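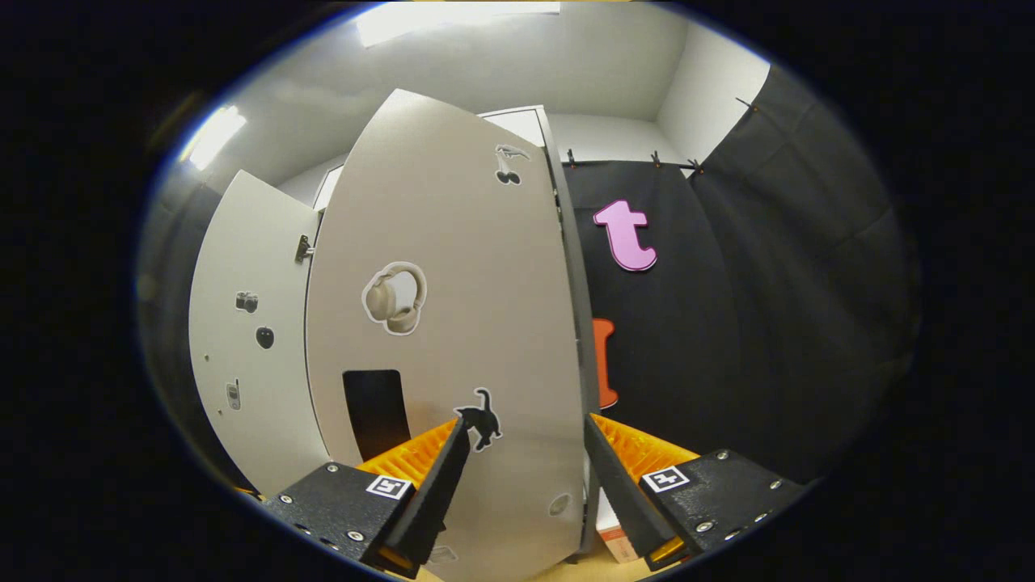 rivetcounter wrote:
Did they let you try it yourself, or was it strictly stand behind the tape? I had a spot for the Irton open day and had to give it up. Mostly I want to know about the doors. Drawers I've seen plenty of.

mosshollow wrote:
They let us try it. You sign a sheet, someone shows you how to squeeze the handle, and you get a few minutes with the hand-held gripper. Mine went on cabinet doors. It has two fingers with ridged orange pads on the inside, and the pads grab better than I expected. What threw me was how far back my hand was from the thing I was trying to open. I kept coming in at a bad angle.

The person running our group said they had 1,135 door recordings so far, all done by hand, and that the arm only sees those. They want 500 more before they change anything.

rivetcounter wrote:
So the arm itself was not opening doors for visitors?

mosshollow wrote:
It was, in the second room. Sixteen tries per session, posted on a whiteboard. I only stayed for part of one. It opened a door, closed it, then got the next one halfway and stopped. They reset it and went on.

tallow_jim wrote:
I was there in the afternoon and came away less impressed than mosshollow. Two hours of driving to watch an arm stop halfway on a cabinet. My dishwasher repair guy could rig something with a solenoid that opens the same door every time.

plainbearing wrote:
The same door, sure. Then you move the cabinet a foot to the left and your solenoid is opening air. The point of the thing is that they shift the furniture between sessions.

tallow_jim wrote:
They did not shift it while I was standing there. I asked. I was told it gets moved in the morning, before people come in.

plainbearing wrote:
Fair enough, I didn't see it moved either. I'm going by the handout.

ottersnack wrote:
Does anyone know what was with the stickers? Cat, cherries, headphones on one door, an apple on another. My daughter thought it was a kids' area and walked right up to it.

mosshollow wrote:
I asked about those. The answer I got was that a blank door is hard for the software to keep track of, so they give it something to look at. I don't know enough to say if that's the whole story.

quillback wrote:
I work with vision systems (packaging, nothing to do with this) and that's a reasonable answer. A big smooth panel with flat light on it has almost nothing to lock on to. I would still want to see it run on a door with no stickers, because nobody's kitchen looks like that.

tallow_jim wrote:
Thank you. That was my other complaint.

ottersnack wrote:
My kitchen looks exactly like that. But point taken.

rivetcounter wrote:
How is the grip on a recessed handle, where it's only a slot in the door? I have a customer with a whole wall of those and bad hands, and I've been looking into this for her.

mosshollow wrote:
You hook one finger in and pull, and it mostly goes. You don't really pinch anything. The first time I tried to squeeze the edge of the slot and slid right off. Once I quit squeezing it was fine. I'd guess the arm has to learn the same thing from people like me doing it wrong.

plainbearing wrote:
They said bad recordings get thrown out, so yours may not count for much.

mosshollow wrote:
Probably in the trash already, yes.

quillback wrote:
For a customer with bad hands I would look at push latches first. Nillolo makes a retrofit kit and you can put one in with a drill. It will be years before an arm is the sensible choice for that.

rivetcounter wrote:
I've quoted her for the Nillolo kit. She doesn't like the doors popping out at her. I'll try again.

ottersnack wrote:
Practical stuff for anyone going to the next one: parking is behind the Economou building, and the lot fills up. They cap it at 64 people for the day and the sign-up closed early last time. Bring a jacket, the second room was cold. Coffee is free but it was gone by lunch.

tallow_jim wrote:
Is there a date for it?

ottersnack wrote:
The sheet by the exit said August, no day yet. Gatilico is supposed to be sharing the floor with them, with the sorting line they're building.

tallow_jim wrote:
The sorting line I would drive two hours for.

plainbearing wrote:
See you there then. I'll ask them to move the cabinet while you watch.

rivetcounter wrote:
Putting my name down as soon as sign-up opens. If anyone still has the handout, could you scan the page on handles and send it to me?

plainbearing wrote:
I have it. It's two pages, I'll send both tonight.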